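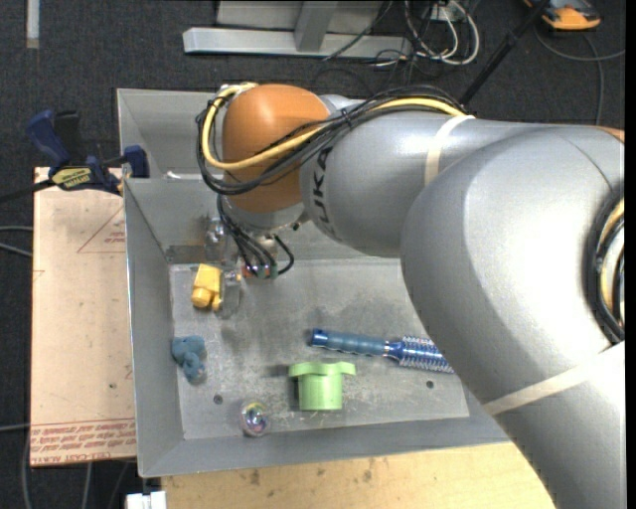
Workroom Diary, Dunne Building, Room 332
July 2024

The morning was given to the sorting of small items, which had been put off since the move from the ground floor. Tomoyo Iwasaki was present from the opening of the room until noon. Ute Kuhlmann joined after her meeting with the Gekis office and remained until the lights were turned off.

The metal tray was kept on the wooden table for the whole of the session. Its sloped sides keep round objects from reaching the floor, and the marble in particular has been a concern in the past. The clamp with the yellow label was left at the tray edge, and it is to stay there until the new table is delivered. The date of delivery has not been confirmed. A second request was sent to Prutov today with a copy to the building office.

The raised plate remains dusty and scuffed. Ms. Kuhlmann proposed that it be wiped down at the end of each week. Ms. Iwasaki was of the opinion that the scuffs will not come out and that a replacement should be priced before November, when the equipment budget is closed. Both views are noted here. I am inclined to agree with Ms. Iwasaki but have asked that the plate be wiped in any case.

The following was decided with regard to the objects on the plate.

The small clear cup is glass and will be stored apart from anything heavy. It was to have gone to the upper shelf, but the upper shelf is full of paper goods belonging to Gisance, and these cannot be moved without their consent. For the present the cup will go in the padded drawer.

The yellow plastic block, the one shaped like a bracket, goes with the other plastic shapes. The light green part with the flanged top has been called a spool in one list and a bobbin in another. It will be entered as a spool from this date, and the older list is to be corrected by hand.

The modeling clay is the item on which most time was spent. The blue-gray lump is made up of smaller rounded pieces, and there was a discussion as to whether it should be entered as one item or divided. It was agreed to enter it as one. Clay must be returned to a closed container at the end of the day. A lump was left out over the long break in November, and it had to be thrown away.

The tool with the blue handle and threaded shaft is to be laid in the long drawer with the handle toward the front. Ms. Kuhlmann asked that its place be marked with tape, and I have approved this.

The glass marble will be kept in a lidded box. Ms. Iwasaki offered a box from her own desk - a tin that once held throat lozenges - and it has been accepted with thanks.

The cardboard sheet with the red triangles was discussed briefly. It lies flat under the left side of the tray and does no harm there. I had wished to see it recycled, but Ms. Kuhlmann pointed out that the tabletop is light in color and marks easily. The sheet stays.

The white and black cables on the carpet are still in a tangle. I raised this in my entry of last month and must raise it again. Twenty cable ties were requested and 5 were received. The remainder will be taken from the supply room on the third floor if the request is not met. The carpet was to be vacuumed this afternoon, but the vacuum cleaner was signed out to another room and had not been returned by closing.

Lunch was taken late. The window was opened for 20 minutes, as the room had become warm.

Remaining for tomorrow: the drawer labels, the corrected list, and a reply to Gisance concerning the shelf. Ms. Iwasaki has the key to the long drawer.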